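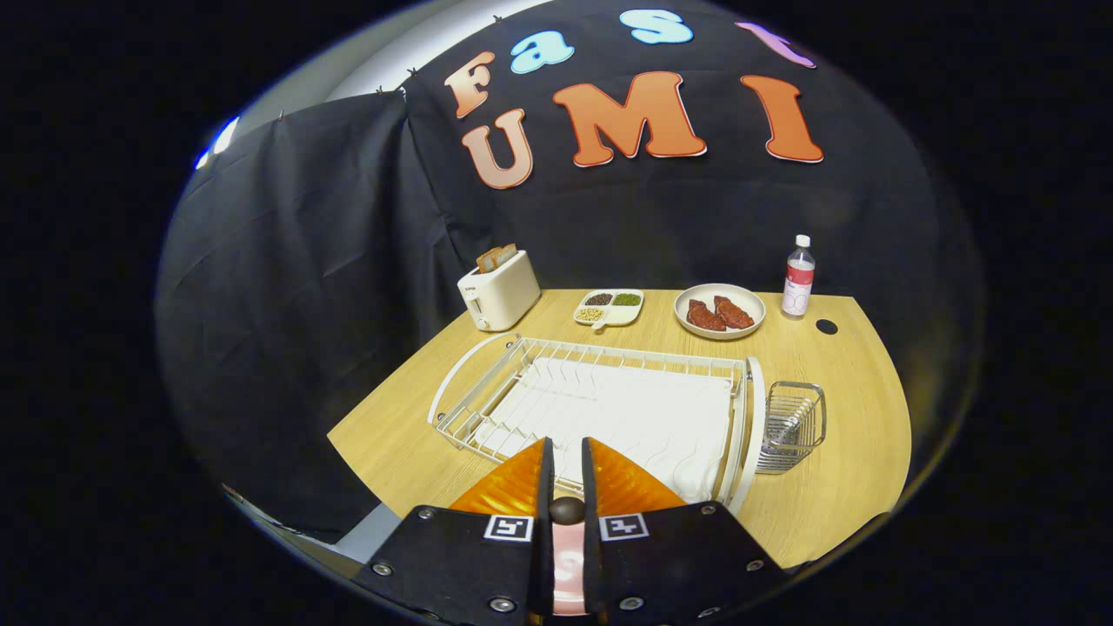 4.2 Recurring townspeople and the sense of place

The second part of the analysis looks at secondary characters. In Stosville, as in most small-town ensemble dramas, the leads account for most of the plot but only a modest part of what viewers remember about the town. We coded every speaking role in the first three seasons by how often the character returned, where the character was seen, and whether the character was tied to a job or a building. A role was counted as recurring if it appeared in at least three episodes. Forty roles met this test.

Coding was done from the broadcast versions, with the shooting scripts used only to settle names. Where a character was addressed by a nickname on screen and by a full name in the script, the screen name was kept. Two coders worked separately on each episode and met afterward to compare sheets. Most disagreements concerned background players who were given a single line, such as the man at the feed store counter who says good morning in several first-season episodes and is later given a surname and a divorce.

The recurring roles fall unevenly across the town's sets. The diner and the ferry office hold more than half of them between them. The school, which is mentioned constantly, is almost never shown, and its principal is known to viewers mainly through other people's complaints about her. Tilahun has called characters of this kind "reported residents," and we keep her term. They cost the production very little and they make the town seem larger than its sets. When the principal finally appears, late in the third season, the scene is played without any introduction, as if she had been there all along.

Doležal, the series that Stosville is most often compared with, handles the matter differently. Its village is smaller and its cast more stable, and new characters usually arrive from outside by train. A newcomer's first episode tends to be built around a misunderstanding with the station keeper, after which the newcomer either leaves or is given a room above the bakery. Stosville has few arrivals of this sort. Its new faces are usually said to have lived in town for years, and the scripts supply them with old grudges and former spouses to match.

This has consequences for continuity. A town with some 200 residents, the figure given on the road sign in the opening titles, can only absorb so many lifelong locals before regular viewers start to object. Chala's study of viewer letters found complaints about the point as early as the second season — one writer asked how the town could have had a veterinarian all this time when the mayor's dog had been driven to Amdale for treatment. The writers answered in a later episode by having the mayor explain that he and the vet had not been on speaking terms. The explanation was popular enough that the feud became a running subplot.

Weather does some of the same work. Episodes set during storms use a larger share of the recurring cast than other episodes, for the plain reason that a storm puts people in one room. The ferry is canceled, the diner stays open late, and characters who have no story of their own that week are given a line or a card game. We found the highest count of recurring roles in the second-season episode "Vudovano," in which the whole town waits for a supply boat of that name. Very little happens in it. The boat is first expected on Wednesday and is still missing at the end of the hour, and the main romance is left exactly where it stood the week before.

Roles that began in storm episodes were also more likely to return. The feed store man, the vet and the younger of the ferry clerks all received their first substantial dialogue this way. Section 4.3 takes up the question of how these characters were written out, and which of them were simply allowed to stop appearing.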